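Posted in March by Alfredo Estrella

Section 4: Opening the workstation and finding your way around the board

These steps cover the Dell towers we refurbish at the Skirnemholm workshop. Work through them in order the first time. The parts list for each job is on the Foltano sheet, form 459.

CAUTION: Shut the computer down, switch it off at the wall and unplug the power cord. Wait 60 seconds before you touch anything inside. Wear a wrist strap clipped to bare metal on the chassis.

1. Lay the tower on its side on the bench and take off the side cover.

2. Remove the grey plastic shroud and set it down beside the case. Keep it close by - it goes back on before the cover does.
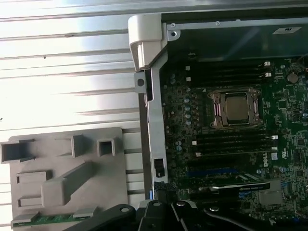

Processor socket with memory slots above and below. The coin-cell battery is near the edge of the board.

3. Check that the processor's retention bracket is closed. Leave it closed unless the job sheet calls for a new processor.

NOTE: If the clock has been losing time, replace the coin cell now and write the change on the sheet.

4. Find the expansion slots. The blue plastic latches at the rear hold the slot brackets in place. Check the label on the graphics card before you order a replacement. The one shown is an NVIDIA Quadro.

5. Look over the white power connector and make sure it is fully seated. Don't pull on the wires.

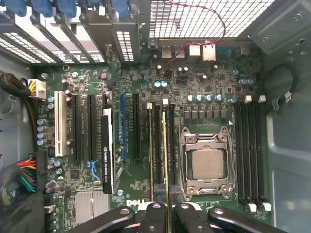
6. Read the label on the power supply and copy the details to the job sheet. The barcode sticker is separate, so record that number as well.

CAUTION: Never open the power supply itself. Faulty units go in the Piątek bin, unopened.

7. Find the small black switch on the metal rail. Keep cables clear of it.

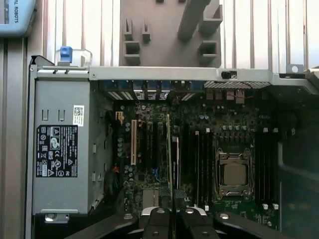
Refitting the shroud

8. Check the shroud for cracks before it goes back. Look closely at the raised slots and the square, hollow projection, and brush out any dust with a dry brush.

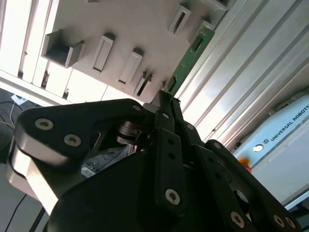
9. Line the shroud up and lower it evenly. If it won't sit flat, lift it off and look for a trapped cable - don't force it.

10. Refit the side cover, reconnect the power cord and leave the computer running for 30 minutes. Record the result in Uvis under the job number.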